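Minutes — Penach project, methods meeting, November

**Present:** Afshin Ghasemi (chair), Delia Sandu, Valentina Retamal, Saeed Kiani
**Apologies:** Tahira Arain (written comments received, see item 3)
**Minutes:** V. Retamal

Opened 2:05 pm. Minutes of the October meeting accepted with one correction: the learning rate in item 4 should refer to the Bemlow baseline only.

## 1. Status of the demonstration set

Saeed reported 226 usable demonstrations of the paper towel task, against a target of 400. All are recorded from head height with both hands free to work. The remainder will be collected at the same counter before a second site is opened.

Delia asked whether the sheet layout at the start of each demonstration is scripted. It is not. The demonstrator lays the sheets down as they come, and overlap is allowed. Afshin wants this stated in the methods section, as the Bemlow set used a fixed grid and the two will be compared.

## 2. Segmentation of the folding task

Delia presented the revised labelling scheme. The previous version had a single label, "fold", for everything between first contact and release. The new version has four:

- flatten (one or both hands pressing paper to the counter)
- fold (edge moved over the body of the sheet)
- gather (sheets brought together by hand)
- hold (paper off the surface, grip on both sides)

Two annotators labelled the same 11 demonstrations independently. Agreement was good on "hold" and poor on the boundary between "flatten" and "fold". Most of the disagreement came from strips that were already folded and were then pressed again. Delia proposed that pressing a finished crease be counted as "flatten". Agreed.

Saeed noted that white paper on a pale, patterned counter gives weak edges, and that the sheet detector in Buvano merges overlapping sheets into one region. Sheet counts from the detector are not to be used as a label until this is fixed.

## 3. Policy results

Valentina reported on the first training run using the old labels. Over 1,000 simulated rollouts, the policy reached a stable two-handed grip more often when it was given hand pose as well as video. With video only, it tended to close the hand above the paper without making contact. Figures were not circulated, as the success test in the simulator accepted some grips that held only the top sheet.

Tahira's written comments:

- The simulator treats paper towel as a uniform thin sheet. Embossing and existing creases change how it bends, and should at least be mentioned as a limit.
- Results should be split by the number of sheets in the stack.
- The Sitthichai retargeting code assumes a bare hand. Check whether rings and bracelets shift the wrist estimate.

On the last point, Saeed will run the wrist estimator over a sample and compare it with hand-marked positions. Afshin does not want accessories excluded from collection unless the error is large — natural variation is part of what the set is for.

## 4. Background objects

Short discussion. Kitchen items at the back of the counter stay where they are during collection. Valentina suggested masking them in training. Afshin preferred to train both ways and report both. Agreed, compute permitting.

## 5. Actions

| Action | Who |
|---|---|
| Update labelling guide with crease rule | Delia |
| Wrist estimator check | Saeed |
| Correct the grip success test and rerun | Valentina |
| Masked and unmasked training configurations | Valentina |
| Draft paragraph on simulator limits | Tahira |
| Methods text on unscripted layout | Afshin |

Item held over: choice of second site.

Closed 3:20 pm.

## Attachment to item 2

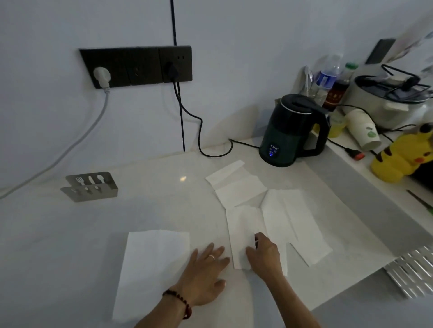
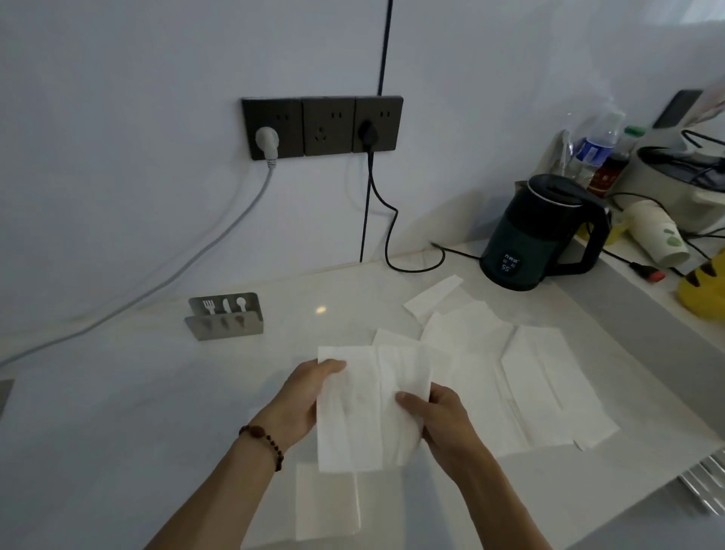

*Label examples from the paper towel task: "flatten" (first), "hold" (second).*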